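Bench cleanup: brush and pan over brown paper, or just lift the paper?
Forum > Workroom and Kitchen > Cleaning Methods

vhegedus
We have a white-topped table with a brown paper mat over most of it. At the end of a session there are dry scraps on the paper: cut sponge, bits of bread roll, toast, some crumb. My method is a hand brush and matching dustpan, with a bin lined in black plastic at each end of the mat. Pan stays flat on the paper, lip toward the scraps, brush angled down.

Large pieces go in without trouble. Torn sponge is the problem. It grips the paper and rolls under the bristles, and bread sheds crumb each time it is pushed. Last Sunday I needed 13 strokes for a single piece of foam.

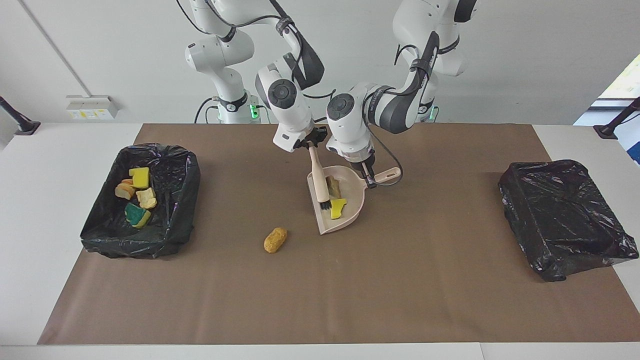 The brush is a plain one with dark bristles, medium stiffness. I have been considering the softer Pirkel. Does stiffness matter more than pan lip geometry for scraps of this size?

Vilmos

C_Lombardi
Lip geometry. With pieces that large the bristles only have to push. Measure the gap between lip and paper with the pan held at its working angle. If crumb passes under it, no brush will fix that.

Also check the paper for creases. A crease running parallel to the lip acts as a ramp and lifts the edge. Turn the mat so the creases run the other way.

tablesaw_nine
Disagree with the whole setup. Paper is disposable. Fold in the long sides, pick it up, tip it into the bin. Eight seconds. I don't see what the pan adds.

vhegedus
The paper is replaced once a month. At 46 sheets to a roll I am not going to use one per session. Tipping also puts crumb on the table, which I then have to wipe.

C_Lombardi
Agreed on tipping. A sheet that wide sags in the middle and the load runs out of whichever corner you are not watching.

One more point. Do you empty the pan after every pass, or let it fill?

vhegedus
I let it fill. Two rolls and a couple of sponges fit with no overflow. Between passes I rest it across the top of the right-hand bin so that anything falling off lands in the bag or close to it. 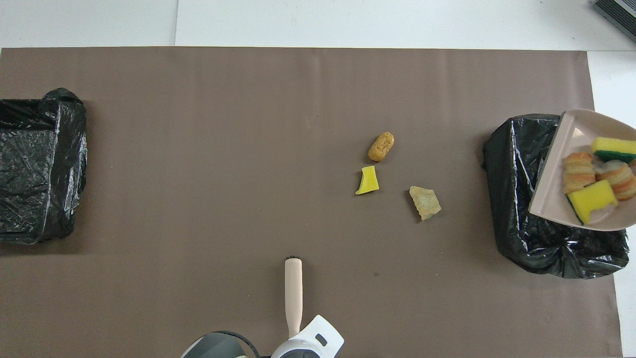 The flaky rolls are the worst for crumb. Scouring sponge with the green layer still attached behaves much better than plain foam, presumably from the extra weight.

oddlot
Why two bins? One bin and a shorter reach would do the same job.

vhegedus
Whichever is nearer gets used. I work from both ends of the table.

oddlot
Then you are sorting nothing and changing two bags. I would separate the bread from the sponge, or drop one bin.

C_Lombardi
Separating them is reasonable if the bread goes to compost. Otherwise leave it.

On liners: fold at least a hand's width over the rim. Thin bags slide in when a pan is knocked against the edge. I use Rivesum 17 liter in a rectangular bin and have not lost one yet.

tablesaw_nine
Still think the sheet should be lifted. A Sartori bench scraper would also clear that mat in one pull, no bristles involved.

C_Lombardi
A scraper on paper tears it at the first crease. I have tried it.

vhegedus
Rotated the mat and held the pan lower at the handle end. Foam now takes three or four strokes. Crumb under the lip is reduced, though some remains. I will try the Pirkel brush next and post the stroke counts for bread and foam separately.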